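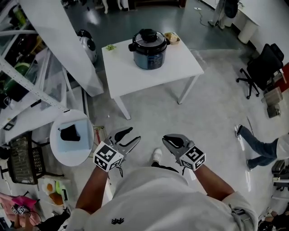 Table with pressure cooker and side table

Tulteo Student Council - Minutes, February 22, 2020

Item 1. November election review. Ballots issued: 200. Returned: 91. Two spoiled.

Item 2. Polling hours. Royer campus asked for a second lunch-hour poll. Carried.

Item 3. Nomination forms. Signatures required to stay at 50. An Odside motion to lower the number was defeated.

Item 4. Fekach seat - still vacant. By-election notice to be posted.

Adjourned.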